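Sisement open day - notes on the handheld gripper demo
Board: End effectors and grasping
7 replies

torque_ripple
Posted 2020-11-15

Went to the Sisement open day and spent most of it at the handheld gripper session. Posting notes for anyone who skipped it.

The format was plain. An operator works at an ordinary table with a two-finger gripper in the hand, camera mounted on the tool, and the recordings go into policy training. They said 3000 demonstrations so far, single objects only. The station was set up in the open area by the long planting bed. Fingers are the wedge type: magenta ribs, dark gray inner face, each finger on its own white plate.

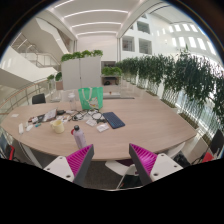
2 min read · 7 replies

The table was not tidied into a test grid. Bottles, a mug, a keyboard, a knot of black and white cables, small packets and papers. I prefer that to foam cubes on a mat. Visitors could take a turn after a short briefing. My first attempts closed too early. You feel the contact through the handle but judge the approach by eye, and the two do not agree until you have had some practice.

kp_flange
Did they give a success rate on the arm, or only show the collection side?

torque_ripple
Both. The arm run was in the afternoon, 20 trials on upright bottles and mugs. They reported 17 good picks. No cables attempted.

Mullion44
So the cluttered table is for show. If the arm only does upright bottles, the clutter proves nothing. I saw the same thing at the Peñalver demo in April: messy table, easy targets.

kp_flange
Disagree. Clutter in the background of the training images is worth having even when the target is easy. We trained on a bare bench with 50 demos per object and the policy fell over when somebody left a notebook out.

Mullion44
Fine, but then say that on the slide. "General household objects" was the wording on the invitation.

dry_run_only
What is the lens on the tool? We run the Flameo wrist unit and the fisheye distortion near the rim is bad enough that we mask it. Tall bottles lean in the picture and the pose estimate goes with them.

torque_ripple
Very wide, circular image with a dark border. Same lean on bottles as you describe. They said they feed it in uncorrected and let the network deal with it. I asked whether they had compared against a rectified input and the answer was "not yet" - take that as you like.

dry_run_only
We compared. Rectified was slightly worse for us, mainly from the lost field of view. Small sample though.

Mullion44
Finger wear? The ribbed ones we bought from Stesance split at the base.

torque_ripple
Did not ask. The pair I used had no splits that I noticed. I will write to them and post the reply in this thread, along with the finger material if they will give it.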